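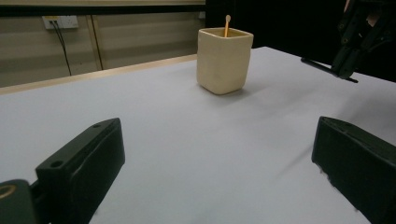 Jolene Hoani asked at the last read-through why the single-object trials come before the cluttered ones, when the cluttered ones are what the paper reports. The order matters for the baseline, and it is set out in this section. Please don't swap the two blocks to save time.

## 4. Recording the single-object block

This block gives the reference set for the Ziken policy comparison. Each policy is later trained once on this set alone and once on this set plus the clutter block. The difference between the two is the result we report, so a fault here carries through to both columns of the table.

### 4.1 Before you start

1. Clear the table of anything that isn't on the object sheet.
2. Put the cup near the middle of the table and stand the stick in it. The stick may lean either way.
3. Check that both fingers of the hand-held gripper show in the camera view when open. If one is missing, go back to section 3.2.
4. Open and close the gripper fully, twice. The width reading should return to the same value each time.
5. Enter your initials and the block name (`single`) in the session log.

**Note:** Lighting stays as you found it. Marama McPhee's pilot runs were made with the lights changed part-way through and had to be left out of the analysis.

### 4.2 Recording a demonstration

1. Hold the gripper still at the start position and press record.
2. Wait for the tone.
3. Move in at an even speed, close on the stick, and lift it clear of the rim.
4. Hold it above the cup until the second tone.
5. Lower it back in, open the fingers, and return to the start position.
6. Press stop.

Record 20 demonstrations, then move the cup to the next position on the sheet. There are six positions.

If the cup tips or slides, finish the movement anyway and mark the take `disturbed`. Do not delete it. Tayla Costigan uses the disturbed takes for the failure analysis in section 7, and they are left out of training by the flag.

**Caution:** Do not rest the fingers on the rim of the cup. Pressing down shifts the finger mounts slightly, and the calibration no longer holds even though the software gives no warning. If it happens, recalibrate before the next take.

**Caution:** Keep your free hand out of view. An early Udby model learned to wait for a hand to appear before closing.

### 4.3 Checking the set

Run the checker at the end of each position:

`check_block single --position N`

It lists takes with dropped frames, a missing tone or a start pose more than 10 mm from the mark. Repeat those takes only. A position passes with 19 good takes, but record the twentieth if the cup hasn't been moved yet.

Copy the files to the McAlister drive before starting the clutter block. Shu-fen Yau has write access if the copy is refused.

### 4.4 Known problems

- The width reading drifts over a long session. Repeat step 4 of 4.1 at every new position.
- Logs made with the old Lindov recorder have no `disturbed` field. Add it by hand before running the checker.

Continue with section 5, Recording the clutter block.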